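Saturday, September 28, 2019

Snack table notes

I have hosted the Saturday board game group for two years now, and most of the questions I get by email are about the food. People want to know what I put out, how much I buy and how I keep the cards clean. I have answered the same things enough times that I am writing them down.

The group is usually five of us. Neelam Maurya and Jyoti Bisht come every time. Urmila Jaiswal comes when she is not working a weekend shift, and Zdislava Brabec drives in from the other side of the county, so we start at 2 and stop when she has to leave. The game lately has been Rirano, a long trading game with far too many small tokens. One round of it takes most of an afternoon and people get hungry.

My first mistake, back when we started, was putting everything in one big bowl in the center of the table. Everybody reached across everybody else. Sleeves went through the token piles and the board got bumped. I also used to serve cheese puffs, and the orange dust is still on the edges of one deck. We call it the puff deck and only use it for practice hands.

What I do now is split the food by how messy it is. Dry chips stay on the second table, which I push up against the first one so there is a gap only as wide as a finger. If you want chips you turn around, eat them there, wipe your hands and come back. Candy can be on the main table. Nuts can too, if they are not the flavored kind. Chocolate is fine from October on, but in my apartment it goes soft in the summer and then it is on everything.

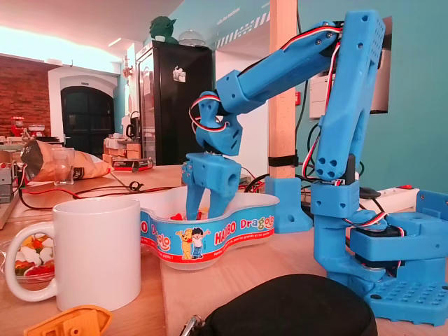 Bowls matter more than I expected. I used to think any dish would do, and I went through a stack of paper ones that tipped over whenever somebody leaned on the table. A good candy bowl for a game table should be wide and open at the top, so you can get in and out without looking. I have come to like the plastic ones with a brand printed on them. The white Haribo Dragolo bowl has a wavy shape, and the band around the rim has a yellow bear on it and a line in French, "pour les grands et les petits," for the big ones and the little ones. I would not have picked it in a store for its looks, but plastic is hard to break and I don't worry when someone knocks it with an elbow. Clear glass is nicer looking and you can see the colors from across the room, so I still use a glass bowl for gummies as well. Two bowls at opposite ends is the right number for five people. With one bowl you are back to reaching.

Gummies are the candy I buy most. They leave very little on your fingers if you get the plain kind. The sugared ones and the sour ones shed grains, and the grains get between the cards, so I stopped buying those in April. The red ones always go first in my group. Jyoti says she can't tell the difference between red and yellow with her eyes shut, and Neelam says she can. We have never tested it.

As for amounts, I spend $23 on snacks for a normal afternoon, drinks not included. That leaves a little over, and the leftovers go home with Urmila, who has teenagers. Do not fill the bowls to the top. A low bowl gets refilled when there is a break in the game, and people eat less without noticing. A full one is gone in the first hour no matter how big it is.

Drinks are the part I still have not solved. I give everyone a mug for anything hot, because a heavy mug stays where you put it. Tall glasses are supposed to stay on the second table with the chips. In practice they migrate. Last month a glass of iced tea went over onto the Rirano rule book, and the pages for the harbor phase are now wavy. I dried it flat under a stack of cookbooks for three days and it is readable - not pretty, but readable.

Shakuntala Gautam, who used to play with us before she moved, suggested coasters with a raised edge. I ordered a set and will report back when they have been through a few games.

Cleanup takes me fifteen minutes. Bowls in the sink first, then chips clipped shut, then a damp cloth on both tables before the tokens get sorted. I sort the tokens last because there is always at least one on the floor, and it is easier to find after the crumbs are swept up.

Next game is in two weeks. Zdislava is bringing pretzels. They will be on the second table.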